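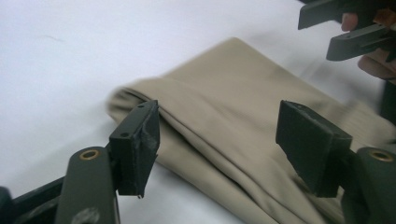 Folded khaki fabric on a white tabletop.

The Plirkismont Clothing Exchange is moving to bigger rooms in January, and if you have ever tried to squeeze past the coat racks in the old place on a rainy morning, you will know how welcome that news is. The exchange has signed a lease on the former Arkomitz shoe store, two doors down from the bakery, and hopes to have the lights on and the kettle going by the middle of the month.

The idea is the same as it has always been. You bring in clothes that are clean and still have some life in them, you get a paper ticket for each piece, and you spend the tickets on whatever takes your fancy. Last year 2995 pieces changed hands that way, from christening gowns to ski pants, and 466 households came through the door at least once. Quite a few of them drove over from Drusereo, where the last clothing store closed in the spring.

Kenneth Tan, who started the exchange with a single rack in his garage, remembers the first Saturday-style crowd as five neighbors and a dog. "I thought we might do it for one summer," he said, laughing, as he measured the new front window for curtains. "Then people began asking when they could bring the winter things, and after that it was school clothes, and I never did get my garage back."

The new rooms have space for 53 rails, a proper changing area with three curtained stalls, and a long back room where the mending circle will meet. The circle has been getting by at a borrowed table in the Dmytriv Street library, and its members are looking forward to leaving their sewing machines set up between meetings – anyone who has carried one up the library steps will understand. They plan to offer free hemming for school uniforms, and lessons in patching and darning if enough people sign up.

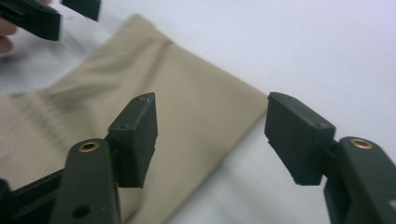

Do I need to bring something in before I can take anything home?
New visitors get three free tickets at the front desk, so you are welcome to come empty-handed the first time.

Children's clothes will have their own corner by the window, sorted by age, and baby things up to 12 months will stay free of tickets altogether. Shoes are welcome again too, now that there are shelves for them (the old store fittings are staying put, which has saved a good deal of carpentry).

The exchange will open at 10 a.m. and close at four, with one late evening a week for people who work days. Drop-offs at the old address will continue until the end of December, and bags can be left inside the porch during opening hours – please tie them shut, and please keep the hangers at home for now.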